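Wadstead Shared Lunch – Gallery

Home > Our Year > Gallery > Shared Lunch

Each year in March and again in spring we hold a shared lunch in a borrowed living room instead of the hall. The hall is bigger, of course, but it has an echo and people there sit along the walls. In a living room they sit close and they talk.

Some practical matters first. We had 31 names on the list, and 14 of them wrote that they would bring a dish. The others brought bread, fruit, drinks or a chair. The chair is always the most welcome. The room can hold all of us if the tables are kept small and the middle is left free for walking, and if the coats go to the bedroom at once and not on the backs of things.

The tables

We use folding tables, the square kind that one person can carry under the arm. In former years we rented one long table, and it was a beautiful table, but it cost 75 dollars for the day and it did not go around the corner of the stairs. Small tables can be put together for the serving and taken apart again for eating. If somebody comes late there is always one more corner to sit at.

Please open the legs fully and press on the top with your hand before you put anything on it. On one occasion a table was opened only halfway and we lost a very good potato salad. The tops can be wiped with a soft cloth and mild soap. Please do not use the green scouring pads – they take the shine away and it does not come back.

The bowls

Mixing bowls are borrowed from many kitchens, and at the end of the day they all look the same. Put a piece of masking tape under the bottom with your name, written with a marker and not with a pen. Bowls of different sizes should travel one inside the other. It saves space in the car and they make less noise, if you put a tea towel between them.

For salads we ask for metal bowls and not glass ones. The reason is only the weight. The person who washes up at the end has already carried a lot that day. The Skornum salad, with beets, sour cream and dill, does colour the plastic ones pink for weeks, so for this one metal is the best choice also.

The cutlery

We own 106 pieces, counted on 3 Nov 2025, and this is fewer than we had before. Forks are the ones that go missing. If you find in your drawer at home a fork that you do not recognize, please bring it back, there will be no questions. Spoons for serving are not in this number and they live in their own box, together with the bread knife and the two graters.

The room on the day

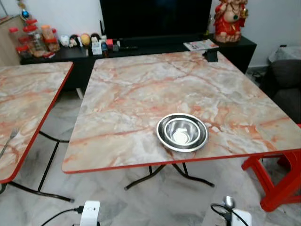

Umano Table Club, Wadstead
Two of the folding tables, with the marble-pattern tops and the red edging. The mixing bowls are on one table and a fork on the other. The television stays off during lunch, and the red and gold figurine keeps its place at the end of the cabinet.

When you set up in front of a cabinet like this one, leave a space behind the tables so that an arm can pass. The low furniture is not for serving. It is tempting to put the cake there, I know, but crumbs go down behind and the host finds them for many days after.

After the lunch

Fold the tables only when the tops are dry. The legs go in first, then the table is carried to the hallway and put standing against the wall, top facing top, so that the surfaces do not get scratched by the metal.

Leftovers are divided in the kitchen. Bring a container with a lid, as the neighbours at number 14 are also happy to get a plate. The recipe for the Sproģis rye bread was asked for many times and it is now on the Recipes page, with the quantities in grams and in cups.

If you have pictures of your own from the lunch, send them to the club mailbox and we will add them to this gallery.

Back to Our Year | Recipes | Contact the club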